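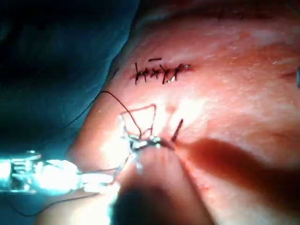 17th October

Second go at the suture comparison. Still not convinced by the Kultik thread and writing down why before I forget.

The claim on the leaflet is that the coated braid holds a square knot with fewer throws than the uncoated one. Fine. Everybody's coated braid does that, if you read the leaflets. The September batch gave us nice numbers and I didn't believe them then either. Mawuli Nartey tied all of those, and he ties the same knot the same way every time, so what we measured was Mawuli.

Today I tied half and he tied half, not looking at each other's. Same spool, same needle holder, knots made over the steel rod and then cut free for pulling. Soaked overnight in saline at room temperature. I know it ought to be body temperature but the bath is still out of action and the part is coming from Stullelholm whenever it comes.

Spool lot 755, uncoated. Spool lot 294, coated. Write these on the bags, please, not on the tape. The tape comes off in the saline and I spent a good part of the morning working out which bag was which from the feel of the thread. I threw out the ones I wasn't sure of. If the totals look thin compared with September that is why.

What I saw, for what it's worth:

Coated, mine: slipped more than I expected. Several never broke at all, they just unwound on the machine with that slow sag in the curve. September had almost none of these.

Coated, Mawuli's: mostly broke at the knot. A little slipping.

Uncoated: no real difference between the two of us. Ugly thread to handle, drags through everything, but the knot stays where you put it.

So either my hands are the problem or the coating only works as advertised for people who lay every throw down flat. I lean to the second but I would, wouldn't I. Either way a leaflet that says "fewer throws" without saying whose throws is not much use to a trainee.

Also not happy about the tails. The protocol from Echevarría says cut them short and leaves it there. Short to him and short to me are different lengths, and a knot that slips a bit will swallow a short tail and let go completely, while a longer one would have held. We've been scoring those as knot failures. They may be tail failures. I want a fixed length in the protocol before we do any more, and a gauge block to cut against. I'll make one out of scrap.

Pull machine: the 500 newton load cell is far too big for this. We are working in the bottom sliver of its range and I don't trust the zero. It drifted between the first run and the last, and nobody logged it in September so we can't go back and correct. The smaller cell is over at Skaltolska on loan. Asked for it back. Got a friendly answer with no date in it.

Mawuli thinks the difference will wash out with more knots. Maybe. More knots pulled on a wandering zero just gives a very tidy wrong answer. We agreed to disagree and he went to re-bag.

To do
Cut the gauge block
Zero check before and after every run, in the log, with initials
2 extra people to tie, ideally one who hasn't done it before
Ask Kultik what surface they tied over for their figures. A rod, foam, skin? They don't say.
Saline is low

Don't put any of today in the summary table yet. The September column can stay but I've penciled a question mark over it.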